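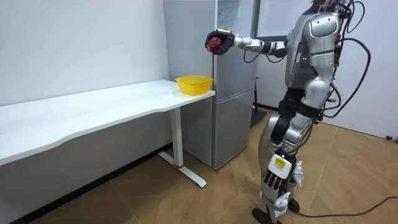 Readers who wrote in after our May piece on early screenings made the same complaint over and over: the theaters have stopped selling us a movie and started selling us the line outside it. One of them put it more bluntly. I'm paying extra to be first in the room, she wrote, and the movie is the same movie at lunch the next day.

Search this site Search Movies TV Archive

December 17, 2020

I used to roll my eyes at letters like that. I have stood in cold parking lots for space operas, for a musical I didn't even like, and once for a sequel whose first part I had slept through. The midnight show was fun, and it cost what any other show cost. So when a small chain called Endton announced a "first night membership" for the days when people go back to theaters in numbers, I read the whole offer with a pencil in my hand.

It costs $20 a month. For that you get into opening night of any movie the chain decides is an event. The chain decides. Last year, by its own list, it would have counted 13 titles, and I'd have lined up for maybe four of them. The rest were the kind of thing you see on a plane.
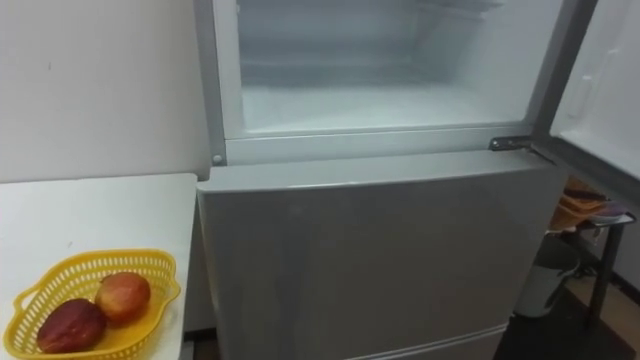
Reading time: 2 min

Endton isn't alone in this. Traltico, which handles ticketing for a string of independent houses, has been pitching owners on a system that raises the price of a seat as the room fills up. The company calls it "demand-aware admission." I call it charging the last guy in line more for the worst seat. Its brochure says fans "want to express their excitement through price." I have met a lot of fans, some of them in capes, and I've never heard one say that.

The pitch leans on a trial at the Dudás, a single-screen house with 362 seats and a balcony that smells of old carpet. Traltico says the trial was a success. It ran for 2 nights, both for the last chapter of the Flinent series, which would have filled the place if they had shown it on a bedsheet. What I'd want to see is a rainy night in the third week of a courtroom drama, and the brochure is silent on that.

There is a fair case on the other side. Theaters have had a terrible year and many are dark as I write this. An owner with rent due can't live on my warm memories of parking lots. If a few die-hards want to pay more and it keeps the projector running, fine – I might even be one of them.
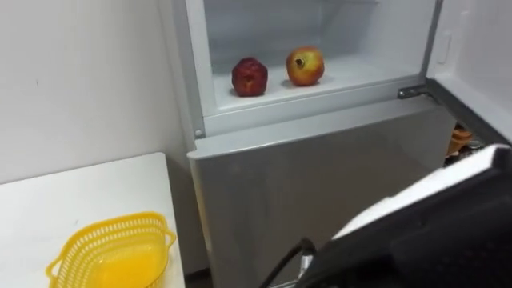 But I don't trust the way these plans treat the crowd. Opening night was loud and silly and worth losing sleep over on account of who showed up: kids with school in the morning, couples on a cheap date, the one person who had read all the books and wanted to tell you about them. Raise the price at the door and you keep the reader of the books, probably. I'm less sure about the kids.

Endton says it will hold back a block of regular seats for nonmembers. I asked how many. The answer was that the number would be "responsive." I asked what it would respond to, and I'm still waiting to hear.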